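로봇 자동화 현장 견학 결과 보고서
과목: 제조자동화 개론
방문처: 그라스타드(Grastard) 공개 행사장
방문일: 2022년 9월 26일

1. 방문 목적

우리 조는 학기 초에 "물류 현장의 집기 작업은 어디까지 자동화되었는가"를 주제로 정했다. 논문과 홍보 영상만 보고 쓰기에는 한계가 있어서 그라스타드의 공개 행사에 참가 신청을 했다. 미리 적어 두자면 조원 대부분은 처음부터 반신반의했다. 지난 3월에 본 페토니스(Petonis) 홍보 영상이 편집으로 매끄럽게 만든 티가 너무 났기 때문이다. 그래서 이번에는 질문지를 준비해 갔고, 답을 들은 것과 못 들은 것을 나누어 적기로 했다.

2. 행사 진행

오전은 발표였고 오후는 시연이었다. 발표는 로이 퍼니벌(Roy Furnival) 씨가 맡았다. 슬라이드가 83장이었는데 그중 절반 이상이 시장 전망이어서 정작 제어 방식에 대한 설명은 짧았다. "어떤 물체든 집는다"는 문장이 슬라이드에 세 번 나왔다. 우리가 적어 간 질문 가운데 첫 번째가 바로 그 "어떤 물체든"의 범위였는데, 돌아온 답은 "학습 데이터에 따라 다르다"였다. 틀린 말은 아니지만 슬라이드의 문장과는 꽤 거리가 있다.

오후 시연은 브렐톨레로(Breltolero)라는 이름의 집기 프로그램이었고, 홀리스 카스프르자크(Hollis Kasprzak) 씨가 설명했다. 시연은 전부 시뮬레이션 화면으로 진행되었다. 신청 안내문에는 "로봇 작업 시연"이라고만 적혀 있어서 우리는 실물을 볼 줄 알았다. 같이 간 다른 학교 학생들도 같은 오해를 한 듯했다. 안내문을 그렇게 쓴 것은 아쉽다.

3. 질의응답 정리

성공률에 대해 물었다. 카스프르자크 씨는 내부 시험에서 100회를 돌렸다고 했지만 그중 몇 번 성공했는지는 공개하지 않는다고 했다. 횟수만 있고 결과가 없으니 보고서에 인용할 수 있는 수치가 아니다.

작업 시간에 대해서는 한 번 집는 데 25초를 넘기지 않는 것이 목표라고 들었다. 어디까지나 목표이고 측정값은 받지 못했다. 사람이 주사위 하나를 옮기는 시간과 비교하면 느린데, 이 점을 묻자 "속도는 나중 문제"라고 답했다.

실물 로봇으로 옮겼을 때의 차이도 물었다. 마찰, 조명, 카메라 오차가 달라지므로 추가 조정이 필요하다는 답이었다. 이 답이 그날 들은 것 중 가장 솔직했다고 생각한다. 다만 얼마나 걸리는지, 누가 하는지는 역시 듣지 못했다. 협력사인 베게이(Begay)가 담당한다는 말만 있었다.

4. 시연 내용 검토

작업 대상은 나무 무늬 탁자 위의 주사위였다. 그리퍼는 손가락이 두 개이고 안쪽에 검은 패드가 붙어 있다. 정육면체는 마주 보는 면이 평행해서 두 손가락으로 잡기에 유리한 모양이다. 쉬운 물체를 골랐다는 인상을 지울 수 없다. 봉지에 든 물건이나 천처럼 모양이 바뀌는 것도 가능하냐고 물었으나 계획 중이라는 답뿐이었다.

그래도 물체의 자세는 확인할 가치가 있었다. 주사위가 손가락에 대해 비스듬히 놓이면 패드가 면이 아니라 모서리에 먼저 닿을 수 있고, 그때 물체가 돌아가거나 밀려난다. 수업에서 배운 평행 그리퍼의 전형적인 실패 원인이다.
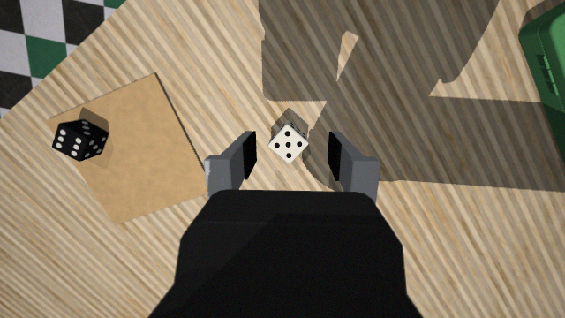
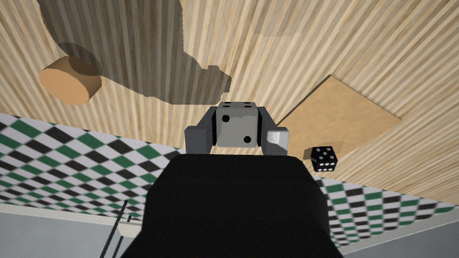 두 화면 모두 시뮬레이션. 첫 번째는 손가락 사이에 흰 주사위가 닿지 않은 채 있는 상태, 두 번째는 밝은 회색 주사위가 두 패드 사이에 잡힌 상태.

우리 조 안에서도 평가가 갈렸다. 한 명은 시뮬레이션이라도 집기 동작을 단계별로 볼 수 있어 배운 것이 있다고 했고, 나머지는 접촉 모델이 얼마나 정확한지 모르는 상태에서 잡는 장면은 증거가 되기 어렵다고 보았다. 마찰 계수를 얼마로 두었는지 물었을 때 기본값을 썼다는 답을 들었는데, 그 기본값이 무엇인지는 담당자도 바로 대지 못했다.

5. 남은 과제

성공 횟수와 마찰 설정값을 메일로 다시 요청했고 아직 답장을 기다리고 있다. 기말 발표 전까지 답이 없으면 이번 방문은 사례 소개로만 쓰고, 성능 비교 표에서는 브렐톨레로를 빼기로 했다. 대신 학과 실습실의 그리퍼로 나무 정육면체와 비닐 포장 과자를 직접 집어 보고 그 결과를 표에 넣을 예정이다. 실습실 사용 신청서는 이미 제출했다.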